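室内の祝い事の後片付け
出典を含む総合生活項目

室内の祝い事の後片付け(しつないのいわいごとのあとかたづけ)とは、誕生日、結婚、新年、引っ越し祝いなどを自宅の居室や寝室で行ったあと、飾り、包装、菓子の袋、贈答品の容器などを分けて片付ける家事をいう。単に「宴の片付け」「飾りの片付け」と呼ぶこともある。
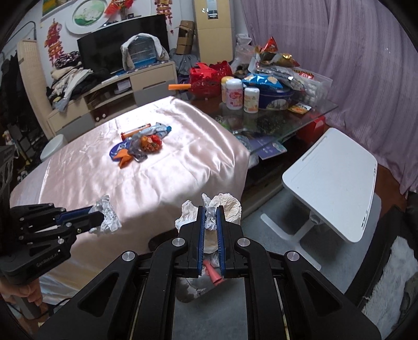 食卓の食器洗いは通常この項目に含めず、台所仕事として別に扱う。対象となるのは主に、しぼんだ風船、丸めた紙や箔、菓子の小袋、手提げの贈答袋、缶や瓶、透明の袋や容器といった軽い物である。これらは重さのわりにかさがあり、寝台や低い卓の上に広がりやすい。

目次
1 名称
2 場所
3 片付ける物
4 手順
5 布の扱い
6 ガラス天板の卓
7 保管と再利用
8 分別
9 調査
10 関連項目

1 名称

日本語では「後片付け」と「跡片付け」の両方の表記が見られる。前者は催しなどが済んだあとに物を整えること、後者は残された跡を始末することに重点があるとされるが、家庭内の祝い事については前者が一般的である。「あとしまつ」もほぼ同じ意味で使われるが、こちらは金銭や約束事の処理まで指す場合がある。

催しの前に行う「飾り付け」と対になる語として「飾り外し」がある。飾り外しは壁、天井、窓などに留めた物を取る作業に限って用いられることが多く、床や寝具の上の物を集める作業は含まないのが普通である。

2 場所

居間が中心となるが、住まいの広さによっては寝室も会場になる。とくに一室型の住居では、寝台が腰掛けや荷物置きを兼ね、包みを開ける場所にもなる。婚礼の飾りでは寝室そのものを装飾する習慣が各地にあり、寝具を華やかな色の布に替え、風船や切り紙を配することがある。中国語圏の婚礼で新婚夫婦の部屋を赤い飾りで整えるのはよく知られた例である。

寝台と低い卓が近い部屋では、二つの面のあいだで物が行き来する。食べ物と贈答品は卓に、包み紙と飾りは寝台に集まるという傾向があるが、終わり頃には混ざっていることが多い。片付けを卓から始めるか寝台から始めるかは家庭によって異なる。就寝時刻が近い場合には寝台が先になる。

3 片付ける物

3.1 風船

室内用の風船には、天然ゴムを主な原料とするゴム風船と、樹脂フィルムに金属を蒸着したフィルム風船がある。ゴム風船はふくらませた翌日から表面の張りを失い始め、しぼむと小さく縮んで布のひだや家具の隙間に入り込む。フィルム風船は空気を抜いても面積があまり変わらず、平らに折りたたむことができる。

割れたゴム風船の破片は、乳幼児や小動物が口に入れると窒息の危険がある。このため、小さな子どものいる家庭では破片を最初に集める。結び目に残った糸やリボンも同時に外す。

3.2 紙と箔

ティッシュペーパー、薄紙、包装紙は、使ったあとに丸められることが多い。贈答箱の中に詰める薄紙は、汚れがなければ手のひらで伸ばして重ね、次の包装に使うことができる。飲食物を拭いた紙は再利用にも古紙回収にも向かない。

銀色の箔には、アルミニウム箔と、樹脂に金属を蒸着した包材とがある。手で丸めたときに形が残るのは前者、手を離すとある程度広がるのが後者という見分け方が広く知られている。ただし、紙を貼り合わせたものもあり、手触りだけでは区別できない場合がある。

3.3 菓子の袋と小袋

個別包装の菓子は祝いの席で配りやすい反面、空いた袋が多く出る。未開封の小袋と空の小袋は一見して区別しにくいため、まず未開封のものだけを拾い、箱や籠に戻すのが通例である。口の開いた大袋は、折って留めるか密閉容器に移す。

3.4 手提げ袋

贈答用の手提げ袋は赤と金の組み合わせが好まれ、箔押しや光沢加工を施したものが多い。底を折ってたたむと薄くなるが、立てたままでは一か所に山をつくる。たたむ前には内側を確かめる。祝い状、小額の商品券、領収書が底に残っていることがある。

3.5 缶、瓶、籠

丸い焼き菓子の缶は、中身がなくなったあとも裁縫道具や文具の入れ物として長く使われてきた。円形の缶は積み重ねやすいが、棚の角に隙間ができる。蓋付きの小瓶は、中身が残っていれば口を拭いてから閉める。透かし模様の籠は菓子盆として出され、会が終わると残った菓子をまとめる器になる。

3.6 細かな部品

クラッカーの筒、飾りの差し込み具、紙帽子のゴムひも、円錐形や棒状の小さな樹脂部品などがこれにあたる。用途の分からない部品は捨てずに一つの袋にまとめ、ほかの物がすべて片付いてから確認する方法がとられる。玩具や容器の一部であった場合、後から探すのは難しい。

4 手順

決まった手順はないが、家事の手引きには次のような順序を示すものが多い。

まず、部屋に袋を広げる。可燃、樹脂包装、保管の区分ごとに袋を用意するのが基本で、数は住んでいる地域の分別に合わせる。透明または半透明の袋は中身が見えるため、紛失物を探すときに都合がよい。

次に、軽くて大きな物を取り除く。しぼんだ風船、空の手提げ袋、丸めた紙がこの段階に入る。続いて寝台の上の小物を一つずつ取り、布の上に何もない状態にする。最後に卓上の瓶、缶、籠を元の場所へ戻す。

二人で行う場合は、一人が集め、もう一人が袋の口を持って受けるやり方と、寝台と卓を分担するやり方がある。狭い部屋では前者のほうが動線が重ならない。家事研究者のVilja Kallioは、著書『祝いの翌朝』の中で前者を「受け手型」、後者を「面割り型」と呼び、来客が手伝う場では受け手型が自然に生じると述べている。

物を両端から挟んで取る動作と、片手で寄せ集める動作とでは向く対象が異なる。丸めた紙や箔のようにつぶれる物は軽く挟めば持ち上がる。平たい小袋は縁を浮かせてからつまむ。円筒形の物は布の上で転がるため、長い向きに対して横から持つ。

5 布の扱い

光沢のあるサテンは、朱子織によって表面に糸を長く浮かせた布である。滑らかで光をよく反射するが、浮いた糸が引っかかりやすい。片付けの際には、金具、箔の角、硬い包装の縁を引きずらず、持ち上げて取る。

寝台の縁から床側へ垂らした布では、端を引くと上の小物がまとめて滑り落ちる。この性質を利用し、四隅を持ち上げて布ごと中央に集める方法もあるが、菓子の粉や油分が繊維に付くことがあり、洗濯の予定がない布には勧められない。

ひだの谷にはゴム風船の切れ端や紙片が残りやすい。表面を手の甲でなでると、見えにくい小片にも気づく。粘着式の掃除具は、弱い粘着のものであっても糸を引き出すおそれがあり、目立たない部分で試してから使う。淡い色のサテンでは、濡れた色紙や濃色の風船からの色移りにも注意を要する。

外した布は、洗濯表示に従って洗う。家庭洗濯ができるものは裏返して網に入れ、脱水を短くする。アイロンは低温とし、当て布を使う。

6 ガラス天板の卓

ガラスの天板は水気を吸わず、拭き取りが容易である。一方、指紋や瓶の底の輪染みが目につく。物を全部下ろしてから拭くのが望ましいが、贈答品が多いときは半分ずつ空けて進める。瓶は滑らせずに持ち上げる。底に砂粒などが付いていると、天板に細かな傷が入る。

天板の下に棚のある形では、雑誌、箱、遊び道具などが置かれる。上からは見えていても手が届きにくく、片付けの対象から漏れやすい。会のあいだに上の物をいったん棚へ移すことも多いため、最後に棚の左右の端まで確認する。

7 保管と再利用

未使用の飾りは、種類ごとに分けて乾いた場所に置く。ゴム風船は光と熱で劣化するので、引き出しや缶の中が適する。フィルム風船は空気を抜き、折り目を少なくして平らに保管する。

手提げ袋は大きい袋に小さい袋を差し込み、立てて収める。保管する枚数に上限を設ける家庭も多い。住生活の書き手であるJi-hoon Hongは、贈答袋を14枚まで残し、それを超えた分は古い順に手放すという方式を紹介した。根拠のある数ではなく、自宅の引き出しに入った枚数であると本人が記している。

収納用品では、Renow社の折りたたみ式飾り箱「Gusis」が、底の仕切りを動かせる形式の一例として挙げられる。仕切りは5段階に調節でき、丸缶を横に寝かせて入れることもできる。類似の品は各社にあり、空き箱に厚紙を立てたものでも用は足りる。

8 分別

区分は自治体によって異なり、以下は一般的な傾向を示すものである。

汚れのない包装紙:古紙。光沢加工や箔押しのあるものは可燃とする地域が多い。
使用後のティッシュペーパー:可燃。
アルミニウム箔:可燃、不燃、金属のいずれか。
菓子の樹脂袋:樹脂製容器包装。中の粉を払ってから出す。
ゴム風船:可燃。
フィルム風船:可燃または樹脂製品。
菓子缶:金属または資源。
透明の樹脂容器:樹脂製容器包装。商品として買った収納容器は別区分となることがある。

手提げ袋のひもは、本体と素材が異なる場合に外す。金属の留め具は先に取り除く。風船を屋外に放して処分することは避ける。

9 調査

生活調査を行うUddin研究室は、2223世帯を対象に、室内で祝い事をしたあとの片付けについて尋ねた。報告書は11/09/2026付である。当日のうちに終える世帯と翌日に回す世帯はほぼ同じ割合であった。翌日に回した世帯では、食べ物だけを先に下げ、飾りを残したという回答が目立った。

同じ報告書には、片付けにかかった時間の設問もあるが、飾り外しを含めて答えた世帯と含めずに答えた世帯が混在しており、集計は参考値とされている。最後まで残った物としては、風船、手提げ袋、開封済みの菓子が挙がった。

自由回答を整理したPornham版の付録には、寝台を会場に使った世帯の記述が収められている。布を替えてから客を迎えた例と、普段の寝具の上に別の布を掛けた例があり、後者では布を外すまでを片付けとみなす回答が多かった。付録の分類は2種にとどまり、床に布団を敷く住居は扱われていない。

10 関連項目

飾り付け
包装紙
風船
朱子織
菓子缶
贈答
容器包装の分別
座卓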